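What I Learned Riding Along: Police Traffic Stops in Joltville
Student project report, Community and Government class
2021-04-29

So my topic was traffic stops, and mostly what people think they're supposed to do during one. I picked it because I got pulled over last October for a dead tail light and completely froze up. I couldn't find my registration, I dropped my phone between the seats, and the officer ended up being the calm one. My mom still brings it up at dinner!

My original plan was to interview officers and call it done, but Ms. Mugo (Zawadi Mugo, my project advisor) said I'd get a pretty one-sided paper that way. She was right, so I ended up doing a survey too. I handed out 80 paper forms at the Allham branch library and at the laundromat by my aunt's place, and got 30 back. Not a great return, and a couple of them were mostly doodles, but people wrote way more in the comment box than I expected.

The survey had one main question: what's the first thing you do when you see the lights behind you? Of the 30 people who answered, 17 said they pull over right away wherever they are. The rest said they slow down and look for a parking lot or a wider shoulder. I had assumed the first group was correct and the second group was kind of pushing their luck, so I took that to my interview.
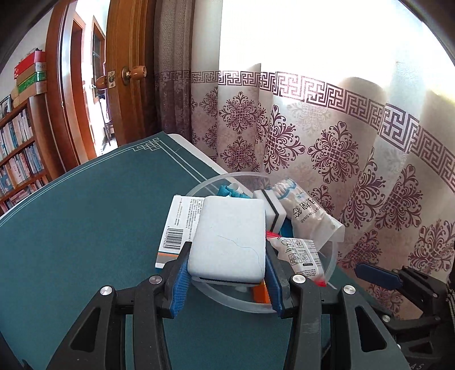 Is it okay to keep driving a little way to find a safer spot?

Put your hazard lights on and slow down so the officer can tell you've seen them, then take the first safe place you come to. That was the advice I got in my interview, anyway, and the person giving it didn't mind a short wait if it meant a lit parking lot and no trucks flying by.

My interview was with Heriberto Hinojosa, who worked patrol in Joltville and now teaches a driver safety night class. He talked for almost two hours (I had planned on twenty minutes and my recorder died, so the second half is from my notes). He said the part that makes officers nervous is reaching. People want to be helpful, so they start digging in the glove box before anyone has walked up. He'd much prefer you sit tight with your hands on the wheel and say what you're going to get before you get it.

I also asked him about the comments on my survey, and some of those were rough. One woman wrote that she'd been stopped 2 times in one month on Prellamau Road and never got a ticket or a reason either time. He read that one twice. He said she should've been told why, and that she could file a complaint at the front desk. I looked up the form afterward and it took me forever to find, so that went in my recommendations.

If I did this over I'd start the survey earlier and translate it. My neighbor Mrs. Bùi offered to help with a Vietnamese version and I ran out of time to take her up on it, which I still feel bad about. I'd also like to talk to an officer who's on patrol now. I left messages and never got a call back before the due date.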